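4. House rules for two-handed tabletop work

4.1 Why we wrote them down

I'll admit I came to this section reluctantly. When we started the Yeon project I thought good practice was what you wrote up at the end, once the interesting work was done, and for the first couple of months we got along on habit and a lot of shouting across the office. Then we tried to merge the runs made at Jendside with the ones made at Trurenberg and found that the two sites meant quite different things by "finished". At Jendside a run stopped as soon as the object was let go. At Trurenberg it went on until both arms were back where they started. Neither was wrong, but you can't compare success rates when the finishing line moves (and we very nearly published a table that did exactly that!).

So we sat down and wrote a rule book. It began as 28 rules, several of which contradicted each other, and we have been trimming it ever since. What follows are the parts I think other groups might want to borrow, along with a few we're still arguing over.

4.2 Rules about starting and stopping

A run begins with both hands open and clear of everything on the table. It ends when the task condition has held for 700 milliseconds with nothing in either hand. We picked that figure after watching a great many simulated objects settle, wobble and then slowly roll off again. Shorter waits let through placements that didn't last, and longer ones just made everybody's evaluation jobs crawl.

We also ask that failed runs are kept. All of them, with the seed, the build of the simulator and a plain-English note if a person was watching. Of the first 2,000 runs in the shared pool, 415 had been thrown out by one site or the other before we agreed on this, and I still wince when I think about it. A dropped object tells you a good deal about your grasp planner, and you can't ask it anything once it's been deleted.

4.3 Rules about the hand that isn't busy

This is the bit I care about most. Nearly all the written guidance we could find talks about the hand doing the job and leaves the other one to look after itself. With two arms over one table that's asking for trouble. Our early policies had a habit of letting the spare hand drift inwards, sometimes far enough to nudge whatever its partner was holding, and the score took no notice as long as the object ended up in the right place.

The rule we settled on has a hard part and a soft part. The hard part says the spare hand must stay open and must not touch the table, the target or the other arm. The soft part says it should keep to its own side, with clear tabletop between it and the work. Breaking the hard part fails the run, whatever happened to the object. Breaking the soft part is logged and reported as a separate number. Figure 3 is the view I use when I'm explaining this to new people, as both halves of the rule can be checked at a glance.

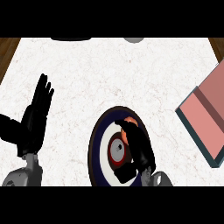

Figure 3. Right hand holding an orange object over the plate; left hand open and empty, well clear of it (simulation).

Notice that the pink box on the right isn't part of the rule at all. We went back and forth on this. The Trurenberg side wanted a keep-out zone round every object that the task doesn't mention, and I argued that people brush past things on a table all day long without anyone calling it a failure. For now we record contact with such objects and don't mark it down. I expect we'll change our minds when the rules move to the real arms at Cokmont, where a knocked box has to be picked up by somebody.

4.4 Rules about reporting

Every result should say which version of the rule book it was scored under. It sounds fussy, I know, but we've already had to rescore one batch after the stopping rule changed, and it took me most of September to work out which runs were affected. We also ask for hard failures and soft breaches to be given side by side in the same table. A policy that puts the object where it should go while its spare hand wanders about is a different thing from one that keeps tidy, and readers ought to be able to tell them apart without digging through the appendix.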